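Storncombe Evening Classes: Frequently Asked Questions

Answers are collected by Keerthana Kurup, who is responsible for the enrollment desk. Please read them before you write to us. 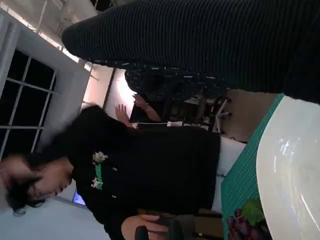 How do I sign up for a class?

You fill in the form on the Classes page and choose one course. After this you receive an email with your student number. If the email does not come until the next day, please look in your spam folder first.

How much does a course cost?

One term of hand embroidery or clothing repair is $167. The short course in pattern reading is $82. Thread, needles and practice cloth are included in both prices. Fabric scissors are not included.

Can I pay in two parts?

Yes, for the term courses only. The first part is paid at enrollment and the second part before the fourth lesson.

I never held a needle. Is it a problem?

No. The Monday group is made for complete beginners. We start with running stitch and back stitch, and we stay with them as long as the group needs.

May I bring my own clothes to work on?

Yes, from the third lesson. Cotton T-shirts are allowed, but knitted fabric stretches, so please buy a stabilizer sheet from the desk. Clothes must be washed before you bring them.

What happens if I miss a lesson?

You can visit the same lesson in the other group one time per term. Write to the desk by noon on the day before. We do not give money back for single lessons.

Where is the classroom?

We are on the second floor of the Bhat building, room 284. The street door closes at 6:30 p.m. If you come later, ring the bell marked Indau.

Do you give a certificate?

We give a simple letter of attendance. You must ask for it in the last week of the term.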